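4.2 The two-arm cell at the Dukville workshop

The second cell was built in the shared workshop at Dukville by two of the authors, Trnka and Šimko, on a bench they had use of from Sunday to Sunday. It consists of a brown wooden table with white panels behind it and at the sides, and two arms with five-fingered hands. The controller, which we call Olley, runs on a desktop computer under the bench and sends joint targets to both arms over one link. The panels were added in April, after the shelving at the back of the room had confused the object tracker. 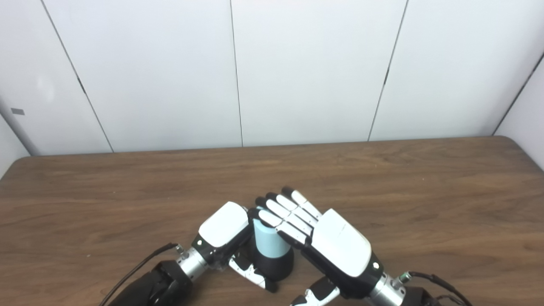

Each trial starts with the operator in the master gloves and the arms in a rest position. A trial ends when the operator calls it or when the time limit is reached. We recorded 757 trials in this cell and kept 723. Most of those dropped had lost glove data in the first few seconds, a fault later traced to a worn plug on the Joltau receiver.

Figure 3. Reach with the second hand while the first holds an object.

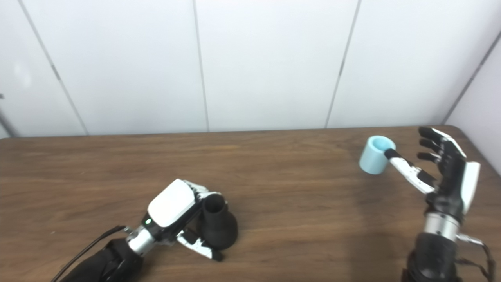 Timing between the arms was the main difficulty. Olley was first written for a single arm, and the second was added as a copy of the same loop, so each side planned without knowing what the other was doing. Holub rewrote the loop so that one hand can keep its grip as a fixed goal while the other is driven freely. In Figure 3 the left hand has the black vase and the right is open beside the light blue cup, with its thumb over the rim. The fixed grip is dropped only on a command from the operator. Finger targets are limited separately for each hand, following the method in Říha.

Contact between the two hands was not treated as a failure. We logged it and let the trial run on unless a joint limit was reached.

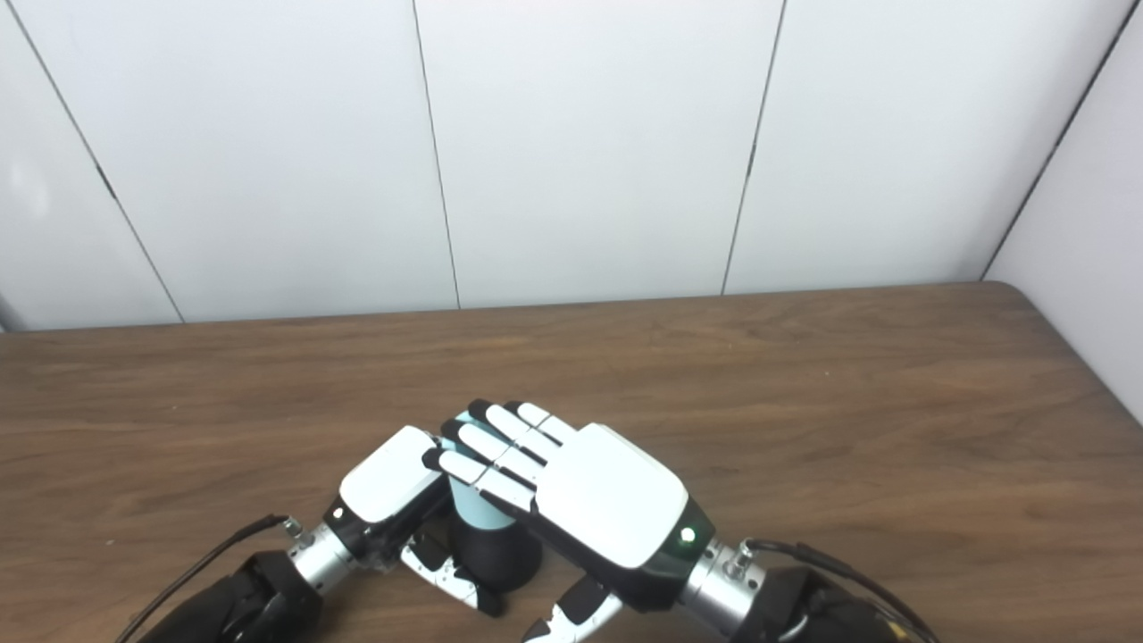
Page last modified: April, by Z. Lukáč

4.3 Logging

Joint positions and finger targets are written to disk 1000 times a second, in one file per trial. Video is stored separately and matched by the clock on the control computer. Šťastný checked the match by hand for the first 3 sessions and found no drift that would affect the labels.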